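Chapter 9
Cloth and How It Behaves

In this chapter
Why knits stretch and wovens mostly don't
Finding the grain
What drape is and how to judge it by hand
Caring for cloth before you cut it

When I was learning to sew, I spent the better part of a September on a skirt that would not hang straight. I had measured twice, cut with care, and pressed every seam the way I was taught, and still one side dipped toward my ankle as if it were tired. My teacher, Érica Marinho, let me fuss with the hem for two evenings before she picked the skirt up by the waistband, gave it a small tug in one direction and then the other, and asked me which way I thought the threads were running. I had no idea. I had been looking at the pattern, the scissors and the machine, and hardly at all at the cloth.

So before we go any further with construction, I would like us to spend a chapter simply getting to know fabric. If you have worked through the earlier chapters you can already thread a machine and sew a decent straight seam, and you may be itching to make something with sleeves. We will get there in the next chapter, I promise! But an hour spent handling cloth now will save you a good deal of unpicking later on.

Most of the fabric you will meet is either woven or knitted. A woven fabric is made of two sets of threads that cross each other, over and under, like the strips in a basket. The lengthwise threads are called the warp and the crosswise threads the weft. Pull along either one and very little happens; pull on the slant between them, which we call the bias, and the cloth gives quite willingly. A knitted fabric is made of loops, each one drawn through the loop before it, and loops can open and close. That is why a T-shirt goes over your head without a zipper, and why it slides back toward its old shape once you have it on.

The way a cloth falls when it is held up or laid over something is called its drape. Soft, loosely made fabrics tend to drop into many small folds, while stiff ones stand away from the body and make only a few large ones. Weight matters too, though a heavy cloth can drape beautifully and a light one can be as stubborn as paper.

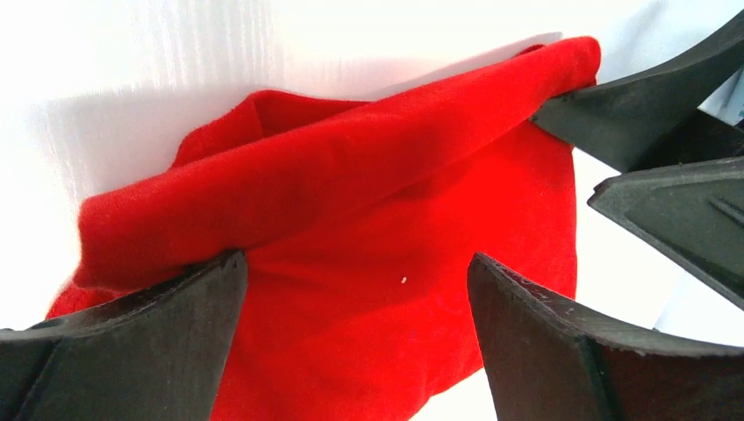

Drape is hard to learn from words, and I would much prefer that you learned it with your hands. Gather up whatever you have at home, a dish towel, an old shirt, a pillowcase, and lift each one by a single point. Watch where the folds begin and how far down they travel. Then take hold of a corner and its opposite and pull gently, so that you can feel the bias at work. Write down what you notice in your sewing notebook, in your own words, and pin a snippet of the fabric beside it if you can spare one. My friend Anežka Kopecký has kept a notebook like this since her school days, with over 381 snippets in it, and she still takes it along when she goes shopping for fabric.

We will begin with the grain, and with the skirt that taught me to look for it.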